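Section 6. Molding and cutting a round cake

This section covers the basic round cake, the first shape in the Rindent set. It assumes you have already unpacked the molding compound and washed the tray as set out in Section 5. Allow a quarter of an hour the first time.

What you need

One pack of pink compound, opened
The small round mold from the lid compartment
A steel tray or plate with a raised rim
A cutting tool with a straight edge, longer than the cake is wide
A soft, dry brush

6.1 Preparing the surface

1. Put the tray on a flat table. A light-colored tabletop makes stray crumbs easier to find afterward.
2. Wipe the tray with a dry cloth. Do not use oil or dish soap – both leave a film that the compound picks up.
3. Check that the tray does not rock.

Note: Fine scratches in the metal do not matter. Dents do, as the cake will crack over them.

6.2 Filling the mold

4. Squeeze the compound in your hands for a minute or two until it holds together when you open your fist.
5. Fill the mold in two layers and press each one down with your thumb. Work from the outside in.
6. Press the center a little lower than the edge. A shallow dip on top is normal for this shape.
7. Turn the mold over onto the tray, tap it twice, and lift it straight up.

If the cake falls apart when the mold comes off, the compound has dried out. Put it back in the bag with a damp paper towel, leave it for 9 hours, and start again from step 4.

6.3 Cutting

8. Hold the tray steady by the rim with your free hand.
9. Set the blade across the middle of the cake.
10. Push straight down to the metal in one movement. Do not saw.
11. Lift the blade before you move it sideways. If you drag it, the cut faces will crumble.

Caution: Adults should handle any tool with a point. Keep fingers off the tray floor while the blade is moving. Children under 6 should use the plastic knife only.

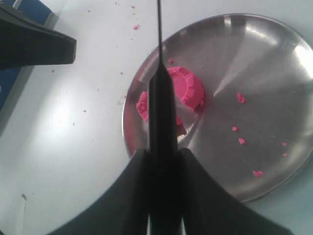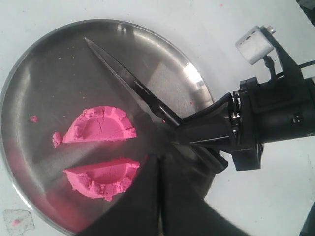
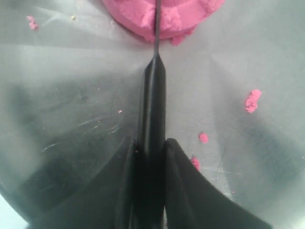 Figure 6-1. Pink compound at the cutting stage. The second picture shows a cake cut in half on the tray.

6.4 Checking the halves

12. Look at the cut faces. They should be straight, with bare metal between them. The outer edge may be ragged and a few grains may spread onto the tray.
13. If a small piece has broken away, press it back with a fingertip or leave it for cleanup.
14. If the cake has broken into several uneven pieces, the blade was probably tilted. Gather everything up and repeat from step 4.

6.5 Cleaning up

15. Brush the crumbs toward the center of the tray and press the main lump onto them. Most will stick.
16. Wipe the blade from the back edge toward the tip with a dry cloth. Compound left near a hinge will stiffen it.
17. Seal the compound in its bag with the air pressed out.

Replacement compound is sold in 243-gram bags. Colors can be mixed, but they cannot be separated again.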